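Pinza Gruvska G2: seis semanas en el taller

La pinza G2 de Gruvska se vende como accesorio para brazos ligeros y llega con dos dedos, la brida, un cable y una cámara pequeña para la muñeca. La compramos en octubre a través de Brandes por 1743 euros, sin IVA. El montaje nos llevó una mañana de sábado, casi toda dedicada a la configuración de red. El manual viene en inglés y alemán, y el capítulo de calibración remite a una página que ya no existe.

El software, Zeltemton, arranca sin problemas y guarda perfiles de fuerza por tarea. Se echa en falta poder copiar un perfil de una pinza a otra – hay que reescribirlo a mano. El soporte contestó en 36 horas a nuestra primera consulta y no contestó a la segunda.

Con piezas rígidas va bien. Ilir Stoyanova la tuvo clasificando tacos y tapas de plástico y apenas hubo que tocar nada. Las cajas de cartón fino las marca un poco si no se baja la fuerza. 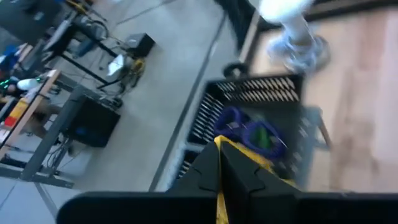
Los cables son otra historia. Los dedos son rígidos y con un rollo flojo cuesta decidir por dónde entrar. Trabajamos con cajas negras de plástico con paredes de rejilla, y cuando dentro hay dos rollos azules como estos, uno más grande que el otro, conviene definir el punto de agarre de cada uno por separado. La cámara tampoco ayuda mucho en movimiento: la imagen sale borrosa y preferimos parar el brazo antes de capturar.

Emlyn Rosser probó también la pinza de Trollico, más barata y con dedos de goma. Agarra mejor lo blando, pero pesa más y no incluye cámara. Para piezas duras nos quedamos con la G2. Los dedos de repuesto se piden aparte y tardan 2 semanas.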